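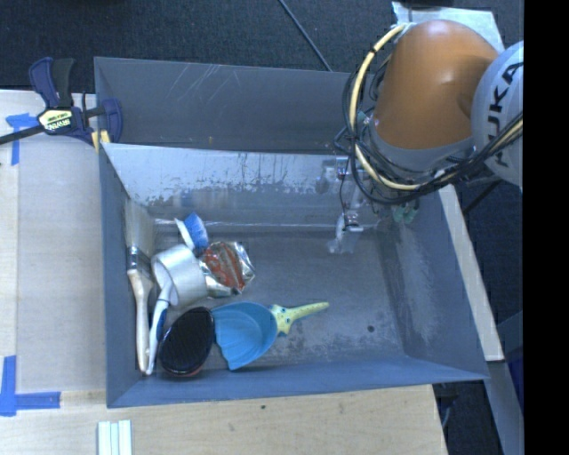

Kolbrún Kárason has called the Dokaris landings the most rehearsed and least examined exercise in the northern waters, and the complaint is a fair place to begin, as most published accounts of the series repeat the organisers' own summaries almost word for word.

The Dokaris landings are a series of amphibious training exercises held on the shingle coast near Damgaard. They are run each February by a joint staff drawn from the host country's navy and army, with visiting troops invited by turns. The stated purpose is to practise putting a small force ashore in cold weather, holding a beach overnight and moving supplies inland before a larger force arrives. Whether the exercise tests any of this in a serious way is disputed.

Background

The series replaced an older programme of harbour drills in which troops were carried from one quay to another and marched back. Those drills had few defenders by the end. Planners wanted an open beach, and the stretch west of Damgaard was chosen for its gentle slope and for a disused gravel road that leads off the shore. Critics noted at the time that a beach with a road behind it is the easiest kind to land on, and that few defenders would leave such a road in one piece.

The name comes from the Dokaris skerries, a line of low rocks that marks the seaward edge of the training area. Landing craft do not pass through the skerries. They go round them to the south, by a channel marked with buoys for the length of the exercise.

Course of the exercise

The largest landing so far involved 941 personnel. The usual pattern has changed little. Transports wait 20 kilometres offshore, and the first wave leaves before dawn in landing craft. Engineers clear a lane through dummy obstacles, after which infantry move up to a ridge known as Drimard, where an opposing force of 80 is dug in. Vehicles follow once the ridge is declared taken.

The word 'declared' has drawn some attention. Umpires decide the fight for Drimard by a points table, and the ridge has fallen to the landing force every time. Supporters say the point is to practise the stages that come afterwards, and that a landing force thrown back into the sea at breakfast would learn little for the rest of the week. That is a reasonable argument for a training drill. It sits badly with the annual press notice, which describes the outcome as proof of readiness.

Supply phase

The second half of the exercise is given over to supply. Fuel, water, rations and ammunition are brought across the beach and stacked at a depot inland. The target is 100 tonnes in the first day ashore. The organisers report that the target has been met, but the figures include stores placed at the depot before the landing began - a detail found in an annex to the planning order and left out of the public version.

A tracking system called Zodgate was brought in to record each load as it crossed the beach. Its early use was troubled. Loads were entered twice when craft had to back off and land again, and the staff went back to paper tallies for part of the exercise. Later versions are said to be better, though the claim rests on a statement from the exercise staff and no independent check has been released.

Weather and safety

Cold is the main hazard. Water temperatures in February are low enough for an unprotected swimmer to lose the use of the hands within minutes, and troops wear immersion suits under their kit during the run to the beach. Landings are postponed when the swell passes a set limit. The limit has been lowered since the series began, which makes the exercise safer and also less like the thing it is meant to imitate. The organisers have not said how often landings would have gone ahead under the earlier rule.

Local effects

The shore is closed to the public during the exercise, and inshore fishing boats are kept out of the channel. Compensation is paid by the day. Boat owners in Damgaard have argued that the sum takes no account of gear that must be lifted beforehand and set again afterwards. Damage to the gravel road has been a steadier grievance. It is repaired each spring, and each spring the repair is described as permanent.

Assessment

Sille Kárason's study of the series, published on September 23, 2025, is the fullest yet written by someone outside the staff. It credits the exercise with real gains in boat handling and in cooperation between units that do not share a language. It is much cooler on the larger claims. The study found that lessons listed after one year's landing often came back in the next year's list with small changes of wording, among them radio failures behind the ridge and a shortage of beach guides after dark.

The staff replied that repeated lessons show honest reporting. The study's request for the umpires' score sheets was refused, and they remain unpublished.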